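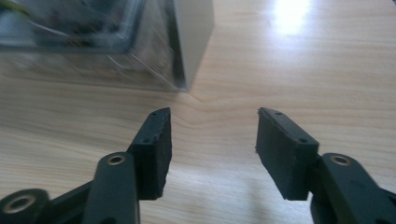

Gripper, black foam pads, over the table.

Ticket: Guria stop timetable prints wrong
Opened 2025-07-10. Status: open, again

Reported: Birnel depot printed the new Fesis to Minhas booklet. Every bus after midnight has moved to the front, so the last bus of the night is now the first of the morning. One passenger has already written to thank us for it.

Tried: re-exported from Guria. Same result, crisper type.

Tried: set the service day to end at 03:00. Late buses went back where they belong. The 60 then lost its footnotes, including the one saying it doesn't run.

Tried: restored the April template. Footnotes back, but all in the key for route 120, where they make a sort of sense.

Found: the template sorts footnotes by departure time. A footnote has no departure time. It does its best.

Workaround: sort by trip number and leave footnotes alone. Test page came out clean.

Still to do: 2,805 booklets already boxed, 495 of them at Minhas. Depot asks if a sticker would do. Waiting on sticker size.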